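Speaker notes: What Counts as a Success?
Plestudville workshop on good practice in robot testing, October, afternoon session

Start without the title slide. Ask for a show of hands: who here has written a success criterion in the past year? Keep your hand up if a person outside your team has ever read it. Wait. Don't fill the silence.

I was asked to talk about standards and I should say up front that I'm not a great believer in them. I've sat through enough drafting calls to know how a sentence gets in. Someone objects, someone else adds "where appropriate," and everyone goes to lunch. So take what follows as the view of a person who reads these documents for a living and trusts maybe half of each one.

The number. The Prustico report gives 3,806 trials on household handling tasks. It's on page one, and it's in the funding summary too. Ask the room what they think it means. Then tell them what I found when I went looking: the word "trial" is used in two ways in the same report. In the early chapters a trial is one object. Later on it is one full run of a task, however many objects that takes. You can't add those up, and they added them up.

(If somebody from Prustico is in the room, be polite. They answered my emails.)

Second problem. The Brokulari checklist, which most of us have been told to adopt by next year. It has 400 items. I've read all of them. A good share deal with signage and the format of the log. The part on deciding whether the robot did the job is two lines long, and one of those lines refers you to an annex. The annex says the operator shall use judgment.

I'm fine with judgment. I'd like it written down before the run, though. Next slide, both pictures up together, leave them up.

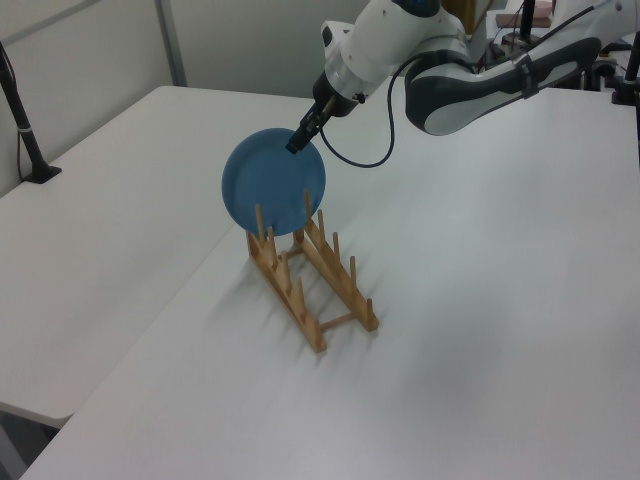
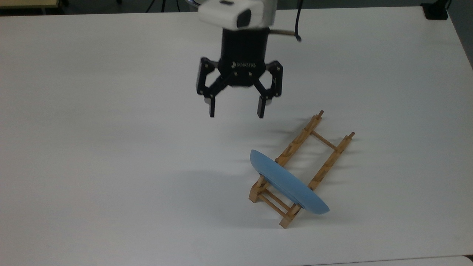 My complaint with pass/fail scoring is that it hides the only decision worth arguing over, where you draw the line. Most protocols I'm sent say "item placed correctly" and stop there. Take the second picture, with the gripper open and the blue plate standing on edge in the rack, tilted, its rim sticking out past the rails on both sides. Is that a pass? Ask the room to vote. I've seen protocols that would score it one way, protocols that would score it the other, and a depressing number that wouldn't tell you. How much tilt is allowed? Does it have to be a particular slot, or will any slot do? Must the plate stay up for a set time after release, and who holds the stopwatch? If two graders can look at the same plate and write down different answers, then your percentage is partly a measure of who was on shift.

Let them argue for a couple of minutes. Cut it off if it turns to hardware.

What I'd ask for, and I'd settle for this instead of the 400:

Write the end state in words a stranger could apply. Name the slot, or say that any slot counts. Give the tilt limit in degrees.

Say when the clock starts and when it stops.

Have 2 graders score without seeing each other's sheets, and publish how often they disagreed. I have asked nine groups for this figure and got it from one, Ghiță, who had it in a spreadsheet tab labeled "old."

Report every run you started. Aborted runs are runs. "Excluded due to setup error" needs a definition too, written in advance, or it becomes the drawer where the bad ones go.

Say what a person did between runs. If somebody nudged the rack back into position each time, I want that in the methods section.

Likely question: isn't this too much work for a small lab? Answer: it's a page and a half. The Brokulari form took me most of a week.

Likely question: won't a certified lab fix it? Answer: a certificate tells you the lab has a procedure. Ask to see the procedure. I have asked, and twice I was sent the certificate again.

If there's time, go back to the Prustico number and ask for the vote again. If not, handouts are by the door, blank scoring sheet on the back. Take a spare for your second grader.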